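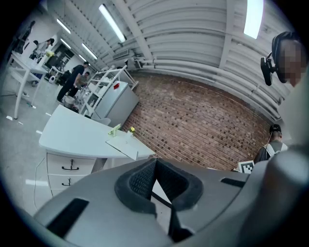
4. Mise en service de la monobrosse Horkus 792

La monobrosse Horkus 792 est destinée au lavage, au décapage et au lustrage des sols durs intérieurs. Elle convient au carrelage, au PVC, au linoléum, à la pierre et aux résines coulées. Le réglage de départ dépend de la teinte autant que du matériau : sur un sol blanc comme celui de la photo, un trait sombre se remarque tout de suite, et il faut commencer avec le disque blanc ou beige, jamais avec le noir. Sur les sols foncés, ce sont les voiles de détergent qui se voient, et le rinçage demande plus de soin.

4.1 Avant de commencer

Vérifiez que le carton contient les pièces suivantes : le bloc moteur, le timon avec sa poignée, le réservoir, le plateau entraîneur, la brosse de lavage et un jeu de disques Drarnness (blanc, beige, rouge, noir). Les disques sont repérés par leur couleur. La jupe anti-éclaboussures est livrée à part sur les appareils loués par Cultbridge.

Attention : la fiche doit rester débranchée pendant tout le montage et à chaque changement de disque.

4.2 Montage du timon

1. Posez le bloc moteur à plat sur ses roues.
2. Présentez le timon dans la fourche, câble vers l'arrière.
3. Engagez l'axe par la droite, puis serrez l'écrou à la main. Terminez par un quart de tour à la clé fournie.
4. Raccordez le connecteur du moteur et vissez la bague jusqu'à la butée.
5. Relevez le timon et bloquez-le en position verticale.

Remarque : si la bague force, dévissez complètement et recommencez. Un filetage pris de travers laisse entrer l'eau dans le connecteur.

4.3 Pose du plateau et du disque

1. Timon vertical, basculez la machine vers l'arrière jusqu'à ce qu'elle repose sur la poignée.
2. Placez le plateau entraîneur sur les trois ergots et tournez-le dans le sens inverse des aiguilles d'une montre. Un déclic indique le verrouillage.
3. Centrez le disque sur le plateau. Un disque décentré fait vibrer la machine et marque les sols tendres.
4. Redressez la machine sans la laisser retomber.

Ne rangez pas l'appareil avec le plateau monté. Le poids écrase les poils de la brosse ou la fibre du disque, et la déformation est définitive.

4.4 Remplissage du réservoir

1. Fermez le levier d'alimentation.
2. Versez l'eau claire en premier, puis le détergent. Pour un lavage courant avec le concentré Verbruggen Neutre, comptez 60 ml pour un réservoir plein.
3. Refermez le bouchon et essuyez les coulures.

Attention : n'utilisez ni eau de Javel, ni solvant, ni produit moussant. Les décapants alcalins sont interdits sur le linoléum. L'eau ne doit pas dépasser la température indiquée sur l'étiquette du réservoir.

4.5 Premier passage

Faites un essai dans un angle peu visible avant de traiter toute la pièce. Laissez sécher, puis regardez la surface en lumière rasante. Si des cercles apparaissent, passez au disque immédiatement plus doux.

1. Déroulez entièrement le câble et faites-le passer derrière vous, sur l'épaule si vous le préférez.
2. Débloquez le timon et réglez la poignée à hauteur de hanche.
3. Branchez la fiche sur une prise protégée par un différentiel.
4. Appuyez sur le bouton de sécurité, puis tirez l'une des deux gâchettes.
5. Levez légèrement la poignée : la machine part vers la droite. Baissez-la : elle part vers la gauche.
6. Travaillez en reculant, par bandes qui se recouvrent d'un tiers.
7. Aspirez la solution sale avant qu'elle ne sèche, puis rincez à l'eau claire.

Remarque : les mouvements de la poignée doivent rester faibles. Les débutants ont tendance à pousser la machine, ce qui la rend plus difficile à tenir. Dix minutes d'entraînement sur un sol mouillé, avec le disque blanc, suffisent en général pour prendre la main.

Ne restez jamais à l'arrêt avec le disque en rotation. Sur une résine ou un PVC, l'échauffement peut laisser une auréole mate qui ne part plus au lavage.

4.6 Après l'utilisation

1. Débranchez la fiche.
2. Videz le réservoir et faites couler un peu d'eau claire dans le circuit.
3. Retirez le disque, rincez-le des deux côtés et suspendez-le.
4. Essuyez le câble avec un chiffon humide en cherchant les coupures.
5. Rangez la machine timon vertical, à l'abri du gel.

Les charbons du moteur se contrôlent toutes les 600 heures. Le remplacement est réservé à l'atelier. Notez les heures de marche dans le tableau en fin de notice, y compris pour les machines en location.

Section révisée le 26/08/2026. Rédaction : Kaan Avcı, service technique Horkus.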